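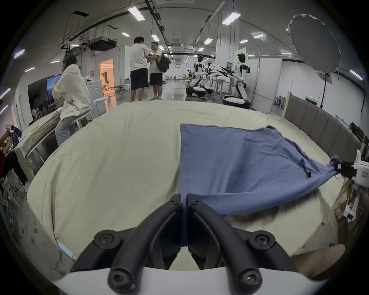

Household Textiles and Bedding Gallery
Stamwood Centre for Home Skills, Omemmont

The Household Textiles gallery records the work of the bedding and laundry program at the Stamwood Centre. It is intended for participants, for partner organisations and for members of the public who are considering an enrolment. The program is offered twice a year and covers the care, folding and storage of the cloth items found in most homes, from bath towels to winter quilts.

The Centre holds 1,533 textile items in its teaching collection. Most were donated by households in Omemmont and the neighbouring district of Urer, and they vary a good deal in age, weight and colour. Participants are asked to handle them as they would their own.

Gallery notes

Spreading on the bed
A large blue cloth is drawn out diagonally over a pale cream sheet, with one edge and a far corner held. The bed is a useful surface for large pieces, as the whole item can be laid out before the first fold is made.

The bed
The bed has a grey padded headboard along one side. Participants learn to keep the fitted layer smooth before any folding begins, as creases beneath a cloth are easily carried into it.

Colour and contrast
Blue on cream is a favoured pairing for beginners. The edges of a darker cloth are easy to follow against a light sheet, and a crooked fold is noticed early. Pieces close in colour to the bedding are left for the later sessions.

About the sessions

Each course consists of six sessions, with a maximum of 8 participants in each group. The first two sessions deal with flat items such as towels, pillowcases and tea towels. Shirts and other garments follow, and the final sessions are given over to fitted sheets and quilt covers — the items on which participants most often request further practice.

The folding method taught is the Ravn fold, which brings the two long edges to the centre line before the piece is halved. It produces a compact bundle that stands upright in a drawer. Participants who already have a method of their own are welcome to keep it, provided that the finished pieces fit the shelves in the linen store.

Clothing for practice may be brought from home. Items should be laundered and fully dry, and must be labelled with the participant's name. The Centre does not accept electric blankets, feather pillows or items requiring repair.

Enrolment and access

The course fee is $79 and includes printed folding guides and the use of all practice linen. Enrolments for the next program close on 24th September, and places are allocated in order of application. A second program will begin in November if numbers allow.

The building is accessible from the street, and parking is available behind the Urer Road entrance. Requests to reproduce gallery material should be made in writing to the Centre's front office.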